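Grovell Soft Goods Practice Guide, second edition
Reviewed by Kwesi Dankwa

Rating: 4 out of 5

The Grovell guide is a ring-bound manual with a download of blank forms, sold as a set of working rules for recording household cloth handling with hand-held grippers. It covers folding, sorting and bed work. I bought the single-site license and used it for one month in November, with Apinya Duangkaew as second operator. We logged 3114 takes under its rules.

The book is organized by stage: site, objects, operator, take, review. Each rule has a number, a one-sentence requirement and a note on how to check it. Requirements use "must" and advice uses "should," and the authors keep the two apart. The earlier Cimden handbook mixed them, and two people reading the same page would come away with different procedures.

Section 2, on sites, is the strongest. It requires that a home be recorded as furnished. Bedding stays on, toys and other clutter stay where the household keeps them, and the operator may clear only what blocks a safe path for the feet. Printed bedding is allowed under printed garments, provided the log says so. Rule 2.6 deals with shadows on the work surface and asks for a note in the log when one crosses the object being handled. I would have liked a threshold there. As written, it leaves the decision to the operator, and Apinya and I did not always agree.

Section 3 covers objects. Cloth is graded by size and by whether it starts flat, folded or crumpled, and small hard items such as buttons and lids get a line of their own when they lie against cloth. The start state must be written down before the fingers close.

Bed work, pads open:

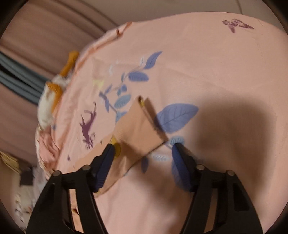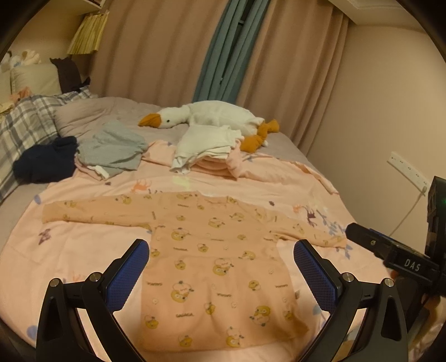

Section 4 is where I take off a point. The finger rules are sound on paper: pads inspected before each session, screws checked by hand, both pads in view at the start of a take, opening wide enough to straddle the item. The inspection form, however, has one box for "fingers" and no separate lines for pads, frames and screws. A worn pad and a loose screw produce the same tick mark. We redrew the form on the second morning. Eimear Carroll at Hastham tells me her group did the same, with a different layout, so their records and ours can't be merged without retyping.

The retake rule (4.9) is strict. A take with a fumble is kept and labeled, and the operator may not repeat it until the next item has been done. This slowed us down at first. It also stopped us from discarding awkward takes out of habit, and I now consider it the best rule in the book.

Review takes up 6 pages. The sample size is fixed at 100 takes per batch, drawn by someone other than the operator. Our first batch of 100 took Apinya most of an afternoon, chiefly on labels for partly folded items. The glossary defines "fold" and "flap" but has no entry for "bunched," a word the forms use repeatedly.

Privacy gets a short chapter. Consent wording is clear, and there is a usable checklist for papers, screens and family photographs. Mirrors are missing.

Binding and print are good. The pages lie flat, the rule numbers are large enough to read at arm's length, and the cover wipes clean. The download is less tidy – three forms carry first-edition numbering, and the index points to a rule 5.12 that does not exist. I reported both and received a corrected file for the forms. The index is unchanged.

Anyone already working from the Intarasuk checklist will find most of it in sections 2 and 4, renumbered. The single-site license allows two named operators. A third needs the group license, and the forms are identical in both.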